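Home | Diary | Episode Notes | Rewatch | About

Sep 9, 2020
3 min read

Rewatch diary, Wivham again

Up too late. Four episodes of Wivham back to back and my eyes feel like sandpaper. No regrets. Well – one. Should have stopped before the flood episode because now I can't think about anything else.

So. The lighthouse keeper. Everyone on the board says he drowned end of season two. I said it too, back in July, very loudly, with capitals. But go back to the ferry scene, the one with the ledger. Page 526 is torn out. Then in season three the Kandosix people have ONE loose page in that glass case and the camera sits on it for ages. Why would you do that?? You don't hold on a prop that long for nothing.

Also his coat. Gray in the storm, and then Sial turns up at the harbor office in a gray coat that's way too big for her. Watched it 11 times. Sleeves over her hands. She took it off him or he gave it to her, and if he gave it to her he got out of the water. Thats my whole theory really.

Strawberries for dinner, more or less. Didn't want to pause. 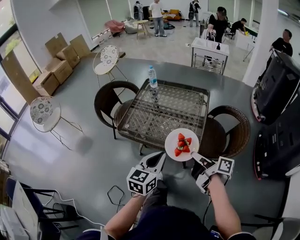

Things that still don't fit

The bell. Rings nine times in the pilot, and the keeper says it only rings for the dead. Fine. Who's the ninth? I only get eight, even counting the dog.

Filtetti. Is it a town or a boat? They say "back from Filtetti" and "aboard Filtetti" in the same episode. Either a mistake or the best clue in the show and I change my mind every hour. Leaning boat tonight.

The sister's letter – no idea. Skipping it. Need to rewatch with subtitles on becuase the mumbling in that scene is unreal.

Season four is 40 days off. Want to get through two and three again before then, plus the Christmas special, which I always say I'll skip and never do. Bed now. Coat theory gets a proper post when I've slept.

Comments (3)

ledgerpage: It's a boat. Look at the rope in the opening credits

saltandbell: you forgot the baby in the pilot, thats your ninth

moth_hour: Coat is just the costume department, sorry. Love the diary though, keep going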